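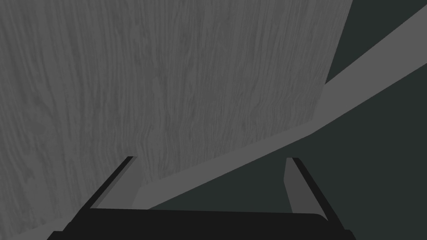

図1 シミュレーション内の手先視点。開いた二本の指の間に、淡い灰色の帯の端が入っている。

成功率を一つの数字で書くのをやめたい

シミュレーションで学習した把持方策の論文を読むと、表の最終列にはたいてい成功率が一つだけ載っている。評価課題の平均値で、太字は提案手法の行である。この書式は比較には便利だが、方策が何を見て動いているかについてはほとんど何も伝えない。以下は、手先カメラを入力とする方策に話を限った上での、評価方法に関する私見である。

手元の検証環境Trotmontでは、家具と小物を置いた室内を描画し、手先視点の画像だけを方策に与えている。関節角は入力に含めない。この条件で700エピソードを評価し、301が成功判定を満たした。成功率は43%になる。論文の表ならここで終わる。

問題は残りの399である。失敗と一括りにされているが、ログを分けると性質の異なる四つの型になった。目標に接近しないもの、接近するが指の開口方向がずれるもの、接触後に滑るもの、そして把持は成立しているのに判定条件の時間内に持ち上がらないものである。最後の型は、方策の欠陥というより判定閾値の設計に属する。閾値を緩めれば成功率は上がるが、方策は何も変わっていない。

図1のような視点は、二番目の型を考えるうえで示唆的である。画面の大半を木目のテクスチャが占め、幾何の手がかりになるのは無地の帯の縁と背景との境界くらいしかない。色もほぼ灰色に限られる。人間なら縁の傾きから面の向きを推測するが、畳み込み系の符号化器が同じ手がかりを使っている保証はない。木目の流れる向きに反応している可能性もあり、両者は単一のテクスチャで学習した時点では区別できない。

区別するには介入が要る。当方ではテクスチャだけを差し替えた版を4種類用意し、物体形状、照明、初期姿勢を固定して同じ方策を走らせた。開口方向の誤差は版によって系統的に変わった。平均成功率の変化は小さく、表の一列だけを見ていたら見落としていたはずである。誤差の増えた版と減った版が平均の中で相殺していたためだ。

視野に入る物の構成も同様に扱うべきだと考える。手先視点では、姿勢のわずかな違いで背景の情報量が大きく変わる。 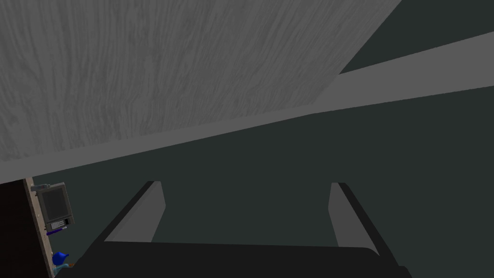 Njål Solbergからは草稿の段階で反論が届いた。失敗の分類は評価者の主観に依存し、研究室ごとに型の定義が違えば比較可能性はかえって下がる、単一の成功率は粗いが少なくとも誰が計算しても同じ値になる、という趣旨である。

前半は認める。滑りと開口方向のずれは連続的につながっており、境界の引き方で件数は動く。当方でも二人で独立に分類したところ、一致しない試行が出た。ただし後半には同意しない。成功率が誰にとっても同じ値になるのは、判定条件、時間上限、初期姿勢の分布が揃っている場合に限られる。これらは付録に書かれるか、コードの中にしかない。見かけの客観性は、主観を判定関数の内部に移した結果にすぎない。

Hanyu Tianの提案はこの中間にある。分類名ではなく、接近距離の最小値、接触時の開口角誤差、接触継続時間といった連続量の分布をそのまま公開し、型への切り分けは読み手に委ねるという案で、私はこれが現実的だと思う。データ量は試行ごとに数値が数個増えるだけで、既存の評価コードへの追加も小さい。

シミュレーション研究には実機にない利点がある。初期状態を完全に復元でき、要因を一つだけ変えて再実行できる。その利点を持ちながら、実機実験と同じ粒度の表しか出さないのは惜しい。査読の側も、エピソード数を増やせと要求する前に、要因を固定した対比較があるかを問うべきだろう。試行数を増やせば信頼区間は狭まるが、狭まるのは混合された平均の区間である。

なお、テクスチャ介入の結果は単一の符号化器によるもので、事前学習済みの大規模モデルで同じ傾向が出るかは未確認である。深度画像を併用した場合についても、現時点で述べられることはない。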